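Care of a marble-patterned tabletop and placing of mats and bowls

Plaltau Community Help – Home and Table
Posted 2020-09-10

Plaltau_Resident_50

I request guidance on the daily care of a dark brown marble-patterned tabletop with white veins. The supplier, Jultia, provided no care sheet, and I am unable to establish whether the surface is natural stone or a printed finish. Bowls are set down on it several times a day. Is a placemat sufficient protection, and which cleaning products should be avoided? I would also welcome advice on where a serving tray should be kept between meals.

Warraich Household Desk

Where the material has not been confirmed, the surface should be treated as though it were natural stone. Vinegar, lemon juice and scouring powders should not be used. A soft cloth, warm water and a small amount of mild dish soap are suitable for daily cleaning. The surface should then be dried with a second cloth, as standing water leaves marks that show clearly on dark brown.

A placemat is adequate under a bowl served at eating temperature. It should not be relied upon under a pot taken directly from the stove – a trivet is required in that case. Mats with a dark border and a printed design should be tested for color transfer before regular use. Place the mat on a damp white cloth for 12 hours and inspect the cloth afterward.

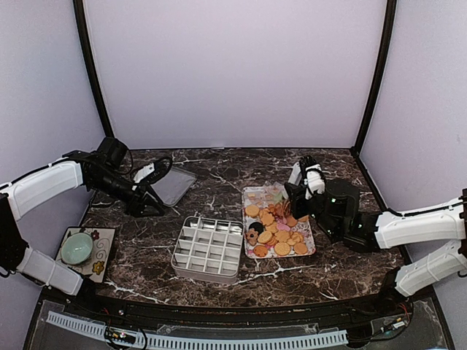
Mint-green bowl on a patterned placemat, with a flat gray tray toward the rear of the table.

The tray may be kept at the rear of the table, provided that its underside is clean. Grit trapped beneath a tray is a frequent cause of fine scratches. Lift the tray when moving it and wipe the area beneath it at the end of each day.

judov_tables

Agree on the vinegar. We ruined a shine that way in April and paid 200 to have it redone. Felt pads under the tray also help. I would not bother with the cloth test if the mat is an old one that has been washed many times.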